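Report on the Public Demonstration of the Bin Picking Station
Open Day at the Skorngate Technical Institute, 18/08/2018

Prepared by: Chae-won Wang, Wenceslao Alarcón
Course: Applied Automation, second project
Host laboratory: Numholm Laboratory

1. Purpose of the report

The second project in Applied Automation requires each pair of students to attend a working demonstration of automated equipment, to observe it over several sessions, and to report on how it was presented to the public as well as on how it performed. The present report concerns the bin picking station shown by the Numholm Laboratory during the open day of the Institute. The authors attended two preparatory sessions in May and were present in the laboratory for the whole of the open day.

The report is addressed to the course staff and to the students who will assist with the next open day. It assumes a general knowledge of robot arms. Software questions are treated only where they had an effect on what visitors saw. A separate report by another pair covers the conveyor demonstration on the ground floor, and that material is not repeated.

2. Background to the visit

The Numholm Laboratory has taken part in the open day for several years, usually with posters and a recorded presentation. In the current year the laboratory decided to show live picking of mixed items from a bin. Mixed items are understood as objects that differ in shape, stiffness and surface, placed without any order. Such a task is easy for a person and remains difficult for a machine, and the laboratory considered it suitable for a general audience for that reason.

The control program used on the day is known in the laboratory as Tapia. It selects a point at which to grasp, plans the approach of the arm, and records the result of each attempt. An earlier program, Rinent, was kept available on the same computer in case Tapia could not be started. It was not needed.

During the first session in May we were given a safety briefing and shown the location of both stop buttons. During the second we were permitted to load the bin and to start the cycle under supervision. Neither of us was asked to change the program, and all settings used on the open day were chosen by laboratory staff.

3. Organization of the open day

Visitors entered in groups of no more than 35. Each group remained in the laboratory for the length of one presentation, after which a short time was set aside for questions. The Institute's registration desk recorded 379 visitors to the laboratory over the course of the day. Attendance across the whole Institute was given to us as nearly 3000.

Groups were received at the door by one of the authors and directed to the standing area. A member of the laboratory gave a short introduction, and the cycle was then started. The other author loaded items between groups and kept the written log. We exchanged these duties at midday. In the final hour the groups were larger than planned in proportion to the standing area, and visitors at the back asked several times whether they could come forward. A second line on the floor, marking a position for children in front of adults, would have helped.

The introduction was revised after the second group. In its first form it began with the history of industrial robots and lasted too long, and younger visitors lost interest before the arm had moved. In the revised form the cycle was started first and the explanation was given while the arm was working. We recommend that the revised order be kept.

4. The demonstration task

The task was to remove items one at a time from an open bin and release them in a second container. The laboratory had set a limit of 200 attempts for the day, so that the gripper could be inspected at a known point. The limit was reached during the last group but one, and the inspection was carried out before the final group was admitted.

Items were taken from a stock box kept beneath the desk. The stock had been put together by the laboratory with the intention of including both easy and awkward objects. Rigid items with flat sides were generally presented first. Soft and transparent items were added once visitors had seen a few cycles and understood what the machine was trying to do.

Before each group the following steps were carried out:

Confirm that the arm is in its rest position and that the cycle is stopped.
Check the clamps that hold the bin.
Load the items by tipping them in from the tray, without arranging them by hand.
Check that no cable lies across the rim of the bin.
Step back behind the line and report that the station is clear.

The second step was added at our suggestion following the May sessions, when a bin had moved slightly out of position and the arm had approached at the wrong depth. No such movement was noted on the open day.

5. Observations

5.1 Behavior with different items

The clearest difference was between rigid items and thin flexible ones. Rigid items were usually lifted at the first or second attempt. With thin packaging, the gripper often closed on a fold and lost it as the arm rose. Visitors found these failures more interesting than the successes, and most of the questions we received were prompted by them.

Transparent material presented a further difficulty. According to laboratory staff, the program has trouble judging the position of a clear surface, since much of what is detected belongs to whatever lies behind it. We were not able to test this explanation ourselves.

Flat items leaning on a wall of the bin formed a third group. The gripper must come close to the wall to reach them, and the planner sometimes rejected the approach and chose another item. A visitor who does not know this may believe that the machine has overlooked the object. We therefore began to announce such rejections aloud when they appeared on the operator's screen.

5.2 The working area 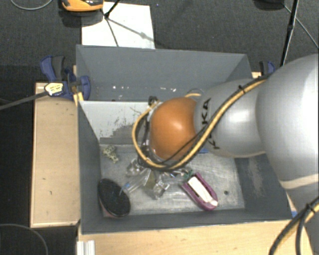

Cable routing received a good deal of attention during preparation. A cable that is tied too tightly restricts the last joints of the arm, and one that is too loose may catch on the rim of the bin or come between the gripper and the items. The routing chosen by the laboratory left slack near the gripper and secured the remainder along the arm. We recorded two pauses in which the operator stopped the cycle in order to check the slack. Each was short, and in both cases the presentation continued without a restart.

The sloped walls of the bin were of practical benefit. Items dropped near a wall tended to slide back toward the floor of the bin, where the gripper could reach them at a better angle. In the May sessions a box with straight sides had been used, and items were lost in the corners more often. Our log for May is incomplete, and we do not offer a numerical comparison.

5.3 Questions from visitors

The questions most frequently asked concerned speed. Many visitors expected the arm to move faster and asked whether it was faulty. Staff explained that the speed had been reduced for the open day and that the same station is run faster when no public is present. Other visitors asked what would happen if a hand were placed in the bin, how the machine decides which object to take, and whether it improves with practice. The third of these was the hardest for us to answer. Tapia stores the results of its attempts, but it does not change its behavior during the day, and several visitors seemed disappointed to hear it.

A number of parents asked about courses. We had no printed material about admissions at the station and had to send them to the main hall. A small supply of leaflets should be kept at the door.

6. Difficulties encountered

The log was kept on paper, with one line for each attempt. During busy periods the person loading the bin was also answering questions, and some lines were completed from memory after the group had left. The total number of attempts is reliable because it was also recorded by the program. Our notes on the type of item are less reliable, and for this reason section 5.1 is limited to general statements.

Noise from the corridor made the introduction difficult to hear at the back of the standing area. The door was kept closed from the fourth group onward, which solved the problem but made the room warm by the afternoon.

7. Recommendations

The cycle should be started before the spoken introduction.
The standing area should be marked with two lines, the front one reserved for children.
One person should keep the log and have no other duty.
The order in which items are loaded should be written down in advance and followed for every group, so that results can be compared.
The operator's screen should be repeated on a larger display facing the visitors.
Admissions leaflets should be available at the laboratory door.

8. Division of work

Chae-won Wang wrote sections 2, 4 and 5.1 and prepared the log sheets. Wenceslao Alarcón wrote sections 3, 5.2 and 6. The remaining sections were written jointly. The original log sheets have been handed to the Numholm Laboratory and may be consulted there on request.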